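2 min read

Re: [Lullbridge toy library] Block sets, sorting and the board

Tomos Maddocks wrote:

> I have the Skjelbred set back from its last loan and would like to
> get it shelved before June. Two questions. Do we sort the loose
> shapes by color or by shape? The card in the lid says color, but
> families return them every which way. Also, is the board supposed to
> go out with the set? It takes up most of the bag and I have been
> leaving it behind.
>
> Tomos

Tomos,

Sort by shape. The card in the lid is from the old list, when we had fewer sets and color was enough. Now a green star and a green cylinder end up in the same pouch, and whoever checks the set in has to tip everything out to find what is missing. Stars together, cubes together, and so on. I will print a new card.

The full count for that set is 102 pieces. If you come up short by 4 or fewer, shelve it anyway and write the number on the tag. More than that, put it in the Jirier crate and I will make it up from spares. I have 30 spare blocks at my house, mostly cubes and cylinders. We are low on five-sided ones, so please check the bottom of the bag for those before you call it short.

Yes, the board goes out with the set. On carpet the stars rock when a child tries to stack on them, and the cylinders fall over if anyone walks past. A flat piece of wood fixes both. It also keeps the building in one place, and the parents like that.
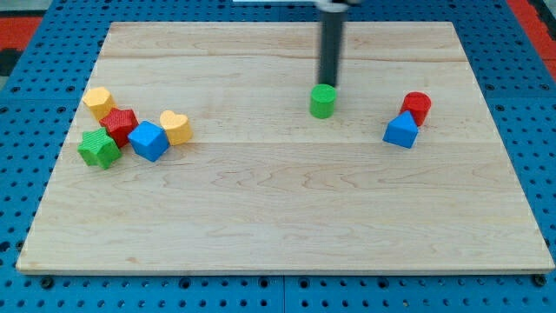 Wipe the board with a damp cloth and dry it right away. Don't soak it, as the seams between the strips can open up. If one has a rough edge, set it aside for me and I'll sand it. The blocks can be wiped the same way, but go over the stars with a soft brush first. Crumbs get into the inside corners.

The big canvas bags fit the board if you slide it in first, flat against the back, and then put the pouches in front. I can drop off 7 more of those bags when I come by with the Broker puzzles.

Loans stay at 4 weeks for now.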